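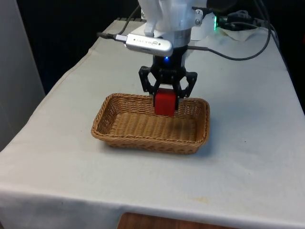 Search this site Enter keywords

Getting a horn section tight before a show

Start with the horns alone, no drums! Pick the trickiest 2 bars of the tune and have everyone sing them before playing a note – you'll hear right away who is clipping the offbeats short and who is hanging on. Then play it at half speed, trumpet leading, and agree where the breaths go. Write them in pencil. Our trombonist Kai Wunderlich marks cutoffs too, and I love him for it. Bring the drummer back in once three takes in a row end together.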